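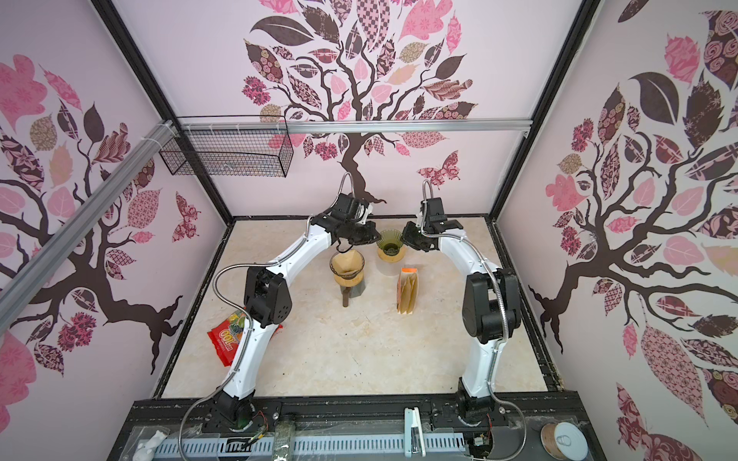

Home Notes Visits Kit list Contact

Notes > Visits > Ravcombe open day

December 30, 2021

I've been promising to write up the Ravcombe open day since October, and the quiet bit after Christmas is my last chance to do it this year, so apologies if some of the detail has gone soft. Four pages of scribble in my notebook, one of which is mostly a drawing of where we parked.

We went because there's a bit of money coming for the workshop at Nadport and we have to say what we want it for. I'd gone in fairly sure we wanted a single arm, a decent one, bolted to the bench by the window. I came out wanting two, and a much bigger budget!

The two-arm cell was the thing I kept drifting back to. It's a pair of white arms on one rail at the front, both reaching in over the same tabletop, which had coffee things laid out on it: a little green glass dripper, a pour-over stand with a paper in it, an open box of filters. I loved that. When you're trying to picture what you'd do with a machine like this, a paper coffee filter tells you far more than a stack of neat blocks would, because they're floppy and they stick together and I can't always get just one out of the box myself. I spent a long time with my nose practically on the frame wondering how you'd even price a job like that.

And the walls! Big patterned trees in pinks and browns, with butterflies. I want that for ours and I don't care what line it goes under.

Now, the money. The chap doing the talk from Spahić (they do the frames and fittings, not the arms) was very good on all the stuff that isn't the arm. His point was that people ring up with a figure for the robot and nothing else, and then there's a long silence on the phone. What I wrote down as things to budget for:

Frame and corner posts, and rails across the back and sides so you've got somewhere to fix things later. Cable trunking along the front, the slotted sort. I noticed theirs had clear plastic sheet over it, and I've put that down too, it can't cost much. The flexible metal conduit that runs up the outside of each arm. A tabletop you don't mind ruining. Spare gripper fingers, and he said to order them with the arms and not after, as the wait was 8 weeks when he last asked. Training days. Somewhere to put all your bits, because the front ledge fills up in no time (tape, a stapler sort of thing, all sorts on theirs).

He reckoned we should set aside 40 per cent on top of the price of the arms and expect to spend it. I'd put down ten. Our first draft had £600 for "fixings and sundries" and I'm a bit embarrassed by that now.

I also asked about floor space. We'd measured up for one arm and a person standing next to it, and for a two-arm cell you want to be able to walk right round the back as well, or you'll be leaning over the top every time something rolls away. That means moving the pillar drill. There will be arguments about the pillar drill.

Lunch was soup and very good bread. The second half was a tour of the stores, which I mostly skipped so I could go and look at the cell again, and then a talk on leasing from the Ulville people. Leasing over three years comes out dearer but you get the servicing thrown in, and for a small place like ours that might be worth it. I've asked them for a proper quote for both ways. I've also asked whether we can lease one arm and add the second in the following year without ripping the rail out, and they've gone off to check.

If you're thinking of going next time, go early. Take a tape measure, and wear a jumper.

Still to do: ring Spahić about the trunking, redo the spreadsheet, measure behind the pillar drill.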